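분류: 사용 설명서 > 작업대 및 부속품 > 목재 보드
읽는 시간 14분

3장. 목재 보드와 도형 블록의 설치

3.1 적용 범위

이 장은 Stumwood 목재 보드를 Skinetine 타공 테이블 위에 올리고, 보드 위에 플라스틱 도형 블록을 배치하는 절차를 다룬다. 테이블 프레임의 조립과 수평 조절은 2장을 따른다. 보관함과 운반용 트레이는 4장에 있다.

개정일 5/26/24. 이전 판의 3.4항과 3.5항은 순서가 바뀌었으므로, 인쇄본을 사용하는 곳에서는 항 번호를 확인한다.

3.2 용어

타공판: 둥근 구멍이 격자로 뚫린 금속 상판. 여러 장의 패널을 이어 한 면을 만든다.

이음선: 타공판의 패널 사이, 또는 목재 보드의 판재 사이에 보이는 선. 이 장에서는 앞의 것을 "패널 이음선", 뒤의 것을 "판재 이음선"으로 구분한다.

앞변: 사용자가 서는 쪽의 긴 변. 보드와 테이블에 같은 용어를 쓴다.

블록: 표면에 잔무늬가 있는 플라스틱 도형. 무늬가 있는 넓은 면을 윗면, 반대쪽 넓은 면을 밑면으로 부른다. 양면에 무늬가 있는 제품은 배치할 때 위로 향한 쪽을 윗면으로 본다.

3.3 설치 전 확인

설치를 시작하기 전에 다음을 준비한다.

- Stumwood 목재 보드(단풍나무 집성 판재)
- 도형 블록 한 벌
- 고정 볼트와 와셔
- Trukitow 육각 렌치
- 보풀이 없는 마른 천
- 줄자 또는 강철자
- Leitão 목재용 무광 오일(3.9항의 관리 작업에만 필요)

주의: 보드는 포장을 푼 직후에 고정하지 않는다. 사용할 방에 하루 동안 눕혀 둔 뒤 작업한다. 벽에 비스듬히 세워 두면 한쪽으로 휠 수 있다.

테이블 상판의 높이는 바닥에서 900 mm를 기준으로 한다. 앉아서 사용하는 경우에는 2장의 높이 조절표를 참고하되, 변경한 높이를 설치 기록지에 적는다.

3.4 타공판 청소

1. 상판 위의 물건을 모두 치운다.
2. 마른 천으로 표면을 닦는다. 패널 이음선을 따라 한 번 더 닦는다.
3. 구멍 가장자리를 손끝으로 훑어 거스러미를 찾는다. 거스러미가 있으면 고운 줄로 제거하고 금속 가루를 진공청소기로 빨아들인다.
4. 보드가 놓일 자리에 볼트 머리가 튀어나와 있는지 본다. 보드 밑에 들어가는 볼트는 풀어서 옮긴다.
5. 패널 이음선 위에 자를 세워 높이차를 본다. 자가 흔들리면 패널의 고정 나사를 다시 조인다.

주의: 도장면에는 용제를 쓰지 않는다. 파란색 도장은 아세톤에 닿으면 광택이 변한다. 접착제 자국은 미지근한 물에 적신 천을 올려 불린 뒤 플라스틱 주걱으로 민다.

참고: 압축 공기로 구멍을 불어 내면 먼지가 상판 아래 선반에 쌓인다. 선반을 사용하는 곳에서는 아래쪽을 먼저 비운다.

3.5 보드 위치 결정

보드는 테이블의 중앙에 놓되, 네 변 모두에 타공면이 남아야 한다. 여유 폭은 변마다 100 mm를 권장하며, 테이블이 작아 이 폭을 얻을 수 없을 때는 뒤쪽 여유를 먼저 줄인다. 앞쪽 여유는 손목을 올리는 자리이므로 마지막까지 남긴다.

1. 강철자로 테이블 앞변의 중점을 찾아 연필로 옅게 표시한다.
2. 보드의 앞변에도 같은 방법으로 중점을 표시한다.
3. 두 사람이 보드의 짧은 변을 하나씩 잡고 들어 올린다.
4. 보드를 수평으로 유지하면서 내려놓는다. 앞변을 먼저 대고 뒤를 내리지 않는다.
5. 두 중점을 맞춘 다음, 보드의 앞변이 타공 구멍의 줄과 나란한지 본다.
6. 어긋난 경우 보드를 약간 들어 옮긴다. 올려놓은 채로 밀지 않는다.

주의: 보드를 타공판 위에서 끌면 밑면에 점선 모양의 긁힘이 생긴다. 밑면의 긁힘은 보증 대상이 아니다.

구멍의 줄은 위치를 맞추는 기준으로 쓸 수 있다. 앞변 밑으로 드러난 구멍이 왼쪽 끝과 오른쪽 끝에서 같은 모양으로 보이면 평행이 맞은 것이다. 한쪽 끝의 구멍만 절반쯤 가려져 있다면 보드가 돌아간 상태이므로 5번 단계로 돌아간다. 테이블 앞변은 기준으로 삼지 않는다. 패널 조립 오차가 앞변 쪽에 모이는 경우가 있다.
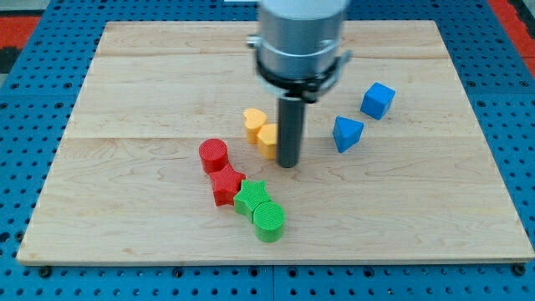
판재의 방향은 보드를 내려놓을 때 함께 정한다. 나뭇결과 판재 이음선이 앞변과 나란하게 가는 것이 표준 방향이며, 짧은 변을 앞으로 두는 설치는 이 설명서에서 다루지 않는다. 표준 방향으로 놓인 보드에서는 이음선이 가로로 지나가고, 결도 그와 같은 방향으로 옅게 흐른다. 둘레에는 파란 타공면이 고르게는 아니더라도 네 변 모두에 보여야 하며, 앞변 아래에서는 구멍이 줄을 맞춘다. 앞쪽 좌우 모서리 부근의 타공판에 박힌 어두운 색 볼트 머리도 이 위치에서 눈으로 확인할 수 있다. 노란색 하트 블록처럼 바탕과 색조가 가까운 블록은 밝은 크림색 목재 위에서 윤곽이 약해지므로, 블록을 놓기 전에 3.7항의 조명 조건을 먼저 맞춘다.

3.6 보드 고정

고정은 볼트를 타공판에 체결하여 보드의 이동을 막는 방식이다. 보드 자체에는 구멍을 뚫지 않는다.

1. 보드의 모서리에 가장 가까운 빈 구멍을 고른다.
2. 와셔를 끼운 볼트를 위에서 넣고 손으로 돌려 나사산에 물린다. 뻑뻑하면 빼서 다시 넣는다.
3. 모든 볼트를 손으로 물린 뒤 Trukitow 렌치로 조인다. 대각선 순서를 지킨다.
4. 조임 토크는 2 N·m로 한다.
5. 보드의 앞변 중앙을 손바닥으로 가볍게 민다. 보드가 움직이면 볼트 위치를 한 구멍 안쪽으로 옮긴다.
6. 연필 표시를 지운다.

주의: 볼트 머리가 보드의 가장자리를 누르게 조이지 않는다. 단풍나무는 단단하지만, 모서리의 얇은 부분은 눌린 자국이 남는다. 자국이 생겼다면 젖은 천을 대어 펴려고 하지 말고 그대로 사용한다.

주의: 규격보다 긴 볼트를 쓰면 상판 아래로 끝이 나온다. 아래 선반을 쓰거나 앉아서 작업하는 곳에서는 끝에 보호 캡을 씌운다.

참고: 구멍과 보드의 변 사이에 틈이 남는 것은 정상이다. 틈이 구멍 하나보다 넓으면 편심 와셔를 쓴다. 편심 와셔는 부속품 목록의 선택 품목이며 기본 구성에는 들어 있지 않다.

고정이 끝나면 보드의 네 모서리를 차례로 눌러 본다. 한쪽이 들썩이면 밑에 이물질이 있거나 보드가 휜 것이다. 이물질이 없는데도 들썩이는 경우에는 볼트를 풀고 보드를 뒤집어 하루를 둔 다음 다시 설치한다. 그래도 변화가 없으면 3.10항을 본다.

3.7 조명과 표면 상태

목재 보드는 무광 마감을 전제로 한다. 유광 바니시를 바른 보드에서는 천장 조명이 비쳐 블록의 가장자리를 구분하기 어렵다.

1. 작업 위치에 서서 보드 전체를 본다. 흰 반사가 보이면 조명의 각도를 바꾼다.
2. 블록 하나를 보드 중앙에 놓고 그림자의 방향을 본다. 그림자가 두 갈래 이상으로 갈라지면 보조 조명을 끈다.
3. 같은 블록을 네 모서리 부근으로 옮겨 가며 밝기 차이를 본다.
4. 노란색 블록으로 2번과 3번을 반복한다.

색이 진한 블록으로만 조명을 맞추면 노란색에서 다시 조정해야 하는 일이 잦다. 시간을 줄이려면 처음부터 노란색으로 시작해도 된다.

창이 있는 방에서는 블라인드의 위치를 기록해 둔다. 겨울철에는 낮은 햇빛이 보드 면에 직접 닿을 수 있으므로, 12월에 한 번 더 확인하는 것을 권장한다.

3.8 블록 배치

블록은 보드 면에 평평하게 눕혀 놓는다. 세워 두거나 겹쳐 쌓는 배치는 이 장의 범위에 포함되지 않는다.

3.8.1 배치 전 준비

1. 블록을 꺼내 마른 천으로 양면을 닦는다. 표면의 교차무늬에 먼지가 끼기 쉬우므로 무늬와 비스듬한 방향으로 닦는다.
2. 밑면에 사출 자국이나 거스러미가 없는지 본다.
3. 같은 모양의 블록끼리 모아 윤곽을 비교한다. 가장자리가 닳은 블록은 따로 둔다.
4. 보드 면을 닦는다. 나뭇결 방향으로만 닦는다.

3.8.2 배치 절차

1. 가장 넓은 블록을 먼저 놓고 나머지를 그 주위에 놓는다.
2. 블록과 보드의 변 사이에는 손가락 한 마디의 여유를 둔다.
3. 블록끼리 닿지 않게 한다. 같은 색의 블록을 이웃하게 놓을 때는 사이로 목재 면이 보이는지 확인한다.
4. 판재 이음선 위에 걸친 블록은 손끝으로 눌러 본다. 흔들리면 이음선을 피해 옮긴다.
5. 전체를 위에서 한 번 보고, 방향이 뒤집힌 블록을 바로잡는다.

하트 블록의 방향은 뾰족한 끝을 기준으로 기록한다. 끝이 앞변을 향하면 "정방향", 뒷변을 향하면 "역방향"이다. 좌우로 누운 경우에는 끝이 가리키는 쪽을 적는다. 비스듬히 놓인 경우 가장 가까운 방향 하나를 고르고, 기록지의 비고란에 사선 표시를 한다.

참고: 배치를 여러 번 되풀이할 때 연필로 보드 위에 자리를 그리지 않는다. 흑연은 결 사이로 들어가 잘 지워지지 않는다. 자리를 고정해야 한다면 약한 점착의 종이테이프를 작게 잘라 쓰고, 그날 작업이 끝나면 떼어 낸다.

3.8.3 배치 기록

기록지에는 블록의 모양, 색, 대략의 위치, 방향을 적는다. 위치는 판재 이음선을 가로 기준으로 삼아 "뒤쪽 판재", "가운데 판재", "앞쪽 판재"로 구분한다. 세로 기준은 왼쪽, 중앙, 오른쪽으로 한다. 더 자세한 위치가 필요하면 보드의 왼쪽 앞 모서리에서 잰 거리를 적는다. 예를 들어 앞변에서 175 mm 떨어진 블록은 "앞 175"로 적고, 단위는 생략한다.

거리는 블록의 중심까지 잰다. 하트 블록은 중심을 잡기 어려우므로 뾰족한 끝까지의 거리를 대신 쓴다. 두 방식을 한 장의 기록지에 섞어 쓸 때는 끝에서 잰 값에 밑줄을 긋는다.

3.9 일상 관리

매일
- 마른 천으로 보드를 결 방향으로 닦는다.
- 블록을 보관함에 넣는다. 직사광선이 드는 보드 위에 밤새 두지 않는다.
- 앞변의 얇은 모서리에 찍힘이 있는지 본다.

매주
- 볼트의 풀림을 손으로 확인한다. 손으로 돌아가면 3.6항의 토크로 다시 조인다.
- 보드 둘레의 타공면을 닦는다. 보드와 타공판의 경계에 먼지가 모인다.
- 블록을 중성세제를 푼 물에 씻고 그늘에서 말린다. 무늬 사이의 물기는 부드러운 솔로 턴다.

필요할 때
- 표면이 거칠어진 보드는 고운 사포로 결을 따라 가볍게 문지르고, Leitão 무광 오일을 얇게 바른다. 오일이 완전히 마를 때까지 블록을 올리지 않는다.

주의: 오일을 바른 천은 뭉쳐서 버리지 않는다. 펼쳐 말리거나 물에 담근 뒤 처리한다. 뭉친 천은 스스로 열을 내어 불이 붙을 수 있다.

주의: 타공판 위에서 오일 작업을 하지 않는다. 구멍으로 흘러든 오일은 상판을 분리해야 닦을 수 있다. 볼트를 풀고 보드를 다른 작업대로 옮긴다.

3.10 문제 해결

증상: 보드의 한쪽 모서리가 뜬다.
조치: 밑의 이물질을 제거한다. 패널 이음선의 높이차를 3.4항 5번에 따라 다시 본다. 두 가지 모두 이상이 없으면 보드의 휨으로 판단하고 교환을 요청한다.

증상: 판재 이음선이 손끝에 걸린다.
조치: 습도 변화로 생기는 경우가 많다. 방의 습도가 안정된 뒤에도 남아 있으면 고운 사포로 이음선만 다듬는다. 이음선이 벌어져 아래가 들여다보이는 보드는 사용을 중지한다.

증상: 블록이 저절로 미끄러진다.
조치: 테이블의 수평을 확인한다. 수평이 맞으면 블록 밑면의 오일 잔여물을 세제로 씻는다.

증상: 블록의 색이 서로 비슷해 보인다.
조치: 조명의 색온도를 확인한다. 전구색 조명 아래에서는 노란색 블록과 목재의 차이가 줄어든다. 주백색 조명으로 바꾼 뒤 3.7항을 다시 수행한다.

증상: 볼트가 끝까지 들어가지 않는다.
조치: 구멍 안의 도장 찌꺼기를 제거한다. 옆 구멍에서도 같은 증상이 나오면 볼트의 규격이 다른 것이다. 힘을 더 주어 조이지 않는다.

증상: 보드 표면에 둥근 얼룩이 생겼다.
조치: 컵이나 젖은 블록에서 옮은 물 자국일 가능성이 높다. 마른 뒤 옅어지는지 이틀 동안 지켜보고, 남아 있으면 3.9항의 사포와 오일 작업을 한다.

3.11 철거와 재설치

1. 블록을 모두 보관함에 넣는다.
2. 볼트를 대각선 순서로 푼다. 한 볼트를 한 번에 끝까지 풀지 않는다.
3. 두 사람이 보드를 수직으로 들어 올린다.
4. 밑면을 닦고, 긁힘이 있으면 기록지에 적는다.
5. 보드를 평평한 바닥이나 선반에 눕힌다. 여러 장을 겹칠 때는 사이에 골판지를 넣는다.
6. 볼트와 와셔를 봉투에 담아 보드 번호를 적는다.

재설치할 때는 같은 번호의 볼트 봉투를 쓴다. 위치를 표시해 두지 않았다면 3.5항의 1번부터 다시 시작한다.

교환 요청서에는 보드 번호와 기록지 사본을 첨부한다. 3장의 오류나 누락은 편집 담당 Wayne Bunting에게 항 번호와 함께 알린다. 블록 보관함의 칸 배열은 4.2항에 나온다.

© Skinetine 문서팀 | 문의 | 인쇄용 보기 | 맨 위로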